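How to fold a large printed cloth so it stays flat

Posted 07/05/2021 in Linen and Bedding

Thin printed cloths, the kind sold as throws or bed covers, slide about while you are folding them and end up in a heap.

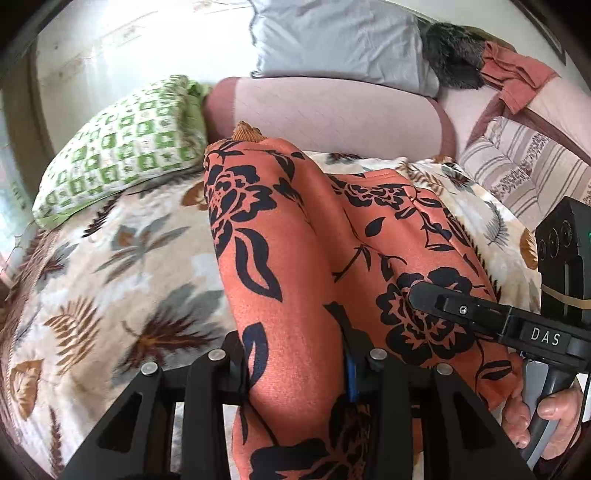

Work on a bed or sofa with a blanket already on it. The blanket grips the cloth a little and stops it slipping to the floor. Push any cushions to the back first.

1. Shake the cloth out and lay it down with the printed side underneath. Smooth it from the middle outwards with flat hands.

2. Bring the two short ends together. Match the corners before you worry about the middle, then run your hand along the fold.

3. Fold in half again the same way. A big floral print makes it hard to see whether the edges line up, so go by feel - the hems should sit on top of each other.

4. Fold the long strip into 3. Tuck in any corner that pokes out as you go.

5. Press down for 20 seconds to push the air out.

If the cloth bunches up at step 3, open it out and go back to step 2. Pulling at a bunched fold only twists it.

Our Jikley cover weighs 200 g and fits on a narrow shelf once folded. The Barnex one is heavier and needs one fold fewer - stop after step 3 and store it flat.

Next guide: Storing cushion covers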